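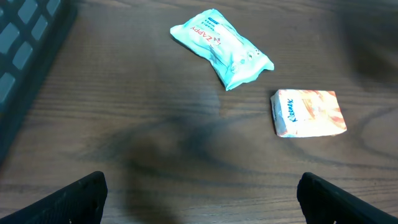 ## 7. Fault E21: missed or dropped soft packs

This section applies to Harnby two-finger grippers fitted to a Hourani bench arm and run from the Prurkska controller. It covers soft, film-wrapped items such as wet wipes and pocket tissues. For rigid items, see section 6.

E21 is raised when the fingers have been told to close on an item and the controller does not see the expected grip. The arm stops where it is and holds position. The fingers stay at their last setting and may still be gripping part of the wrapper.

> **CAUTION:** A stopped arm is still powered. Press the emergency stop before putting a hand between the fingers or under the wrist.

### 7.1 Common causes

| Log entry after E21 | Likely cause | Go to |
|---|---|---|
| CLOSE FULL | Fingers closed on nothing, or on loose film only | 7.3 |
| CLOSE SHORT | Fingers touched the table or a neighbouring item | 7.4 |
| GRIP LOST | Item slipped during the lift | 7.5 |
| No entry | Finger position signal missing | 7.6 |

A pack lying at an angle to the table edge is a frequent source of CLOSE FULL. The controller takes the outline of the whole wrapper, including the crimped ends, and may place the grip centre too near one end. Crinkled film also gives bright patches under overhead lights, and these can split one item into two outlines.

### 7.2 Making the arm safe

1. Press the emergency stop. Wait for the amber lamp on the controller to go steady.
2. Support the item with one hand if it is held above the table.
3. Turn the manual release on the gripper body anticlockwise until the fingers are free.
4. Remove the item. Do not pull film out from between closed fingers, as strips can remain behind the pads.
5. Turn the manual release fully clockwise.
6. Reset the emergency stop. Do not press RESUME yet.

Note – RESUME repeats the failed move from the point where it stopped. With the item removed, the fault will return at once. Use HOME instead.

### 7.3 CLOSE FULL

1. Select HOME and let the arm reach its rest position.
2. Open **Vision > Last Pick** and compare the drawn outline with the item on the table.
3. If the outline takes in the sealed ends, set **Trim Ends** to 10 mm and save.
4. If the outline is split, move or shade the lamp causing the glare. The shadow of the arm itself can have the same effect, so check again with the arm at the pick position.
5. Run **Test Pick** at low speed.

### 7.4 CLOSE SHORT

1. Check the gap between the target and anything next to it. Each finger needs clear table on its outer side at full opening.
2. Mark fixed objects, such as a keyboard or monitor stand, as keep-out areas under **Table > Zones**. An object only partly inside the camera view must still be given a zone covering its full size.
3. Check the table height setting. If the fingertips touch the surface before closing, repeat the height set-up in section 4.
4. Run **Test Pick** with a single item, then add the second.

> **CAUTION:** Do not clear CLOSE SHORT by raising the grip force. The fingers can bend a pad carrier if driven against a fixed object.

### 7.5 GRIP LOST

1. Make the arm safe as in 7.2 and inspect both finger pads. Wipe them with a dry, lint-free cloth.
2. Replace the pads as a pair if either is worn smooth. The part is listed as Harnby pad set 175.
3. Check that **Item Type** is set to *Soft*. The *Box* setting stops closing at first contact, before the contents of a soft pack have taken up the load.
4. Set **Lift Delay** to 400 ms. This lets the wrapper settle before the arm rises.
5. Run **Test Pick**. If the item swings or turns in the fingers, move the grip centre towards the heavier end.

Note – wet wipes shift inside their wrapper when lifted. A grip centre that worked for one pack may not suit a part-used one.

### 7.6 No log entry

1. Switch off at the wall and wait for all controller lamps to go out.
2. Check the gripper cable at the wrist and at the Burgate junction box. Both collars should be finger-tight.
3. Look for flattening where the cable passes the wrist joint. Replace a damaged cable; do not tape it.
4. Switch on and open **Gripper > Signals**. The position value should change smoothly as the fingers open and close.
5. If the value is fixed or jumps, take the gripper out of service.

### 7.7 Returning to automatic running

Complete ten Test Picks in a row without a fault before selecting AUTO. A fault at any point sets the counter back to zero. Record the log entry, the item type and any setting changed on the service sheet.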